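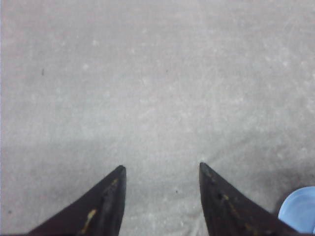 Reading time: 2 minutes

Figure 2. Pale gray surface, seen across its flat area.

3.2 Surface Color and Reading Comfort

The second part of the study considered whether the color of a work surface affects how tired readers feel after a long period with printed text. Earlier work at Keradley had looked mainly at lamps and window placement. Desks were treated there as a fixed condition, although a reader looking at a page also sees a good deal of whatever lies around it.

Three surface colors were compared: white, pale gray and dark brown. Pale gray (Figure 2) was included at the suggestion of Salvador Figueiredo, whose survey of the Minami reading rooms had found that staff preferred it to white but could not say why. All three surfaces had a matte finish. Lighting was held at 400 lux, measured at the center of the page, and the blinds remained closed.

Forty adults were recruited through the Tilen evening school, and 37 completed both visits. The three who withdrew did so for reasons of scheduling. Each visit lasted 80 minutes, divided into two reading periods with a short break between them. Participants read from the same edition of a travel memoir, printed in black on cream paper, and were asked not to use their phones during the break. At the end of each period they filled in the Colliment comfort form, which asks about dry eyes, headache, neck strain and loss of place on the page.

Scores for the first period did not differ by surface. In the second period, readers at the white surface reported more eye strain than readers at either of the others, while pale gray and dark brown gave similar results. Neck strain followed no clear pattern. Several participants moved their chairs during the break, and we did not record how far.

Loss of place deserves separate mention. It was reported most often at the dark brown surface, chiefly by participants who wore reading glasses. One possible explanation is the strong contrast between the cream page and its surroundings – a point raised in the Minami survey as well – but the present design cannot separate contrast from the overall brightness of the desk. Section 3.4 returns to this question using the interview material collected in November.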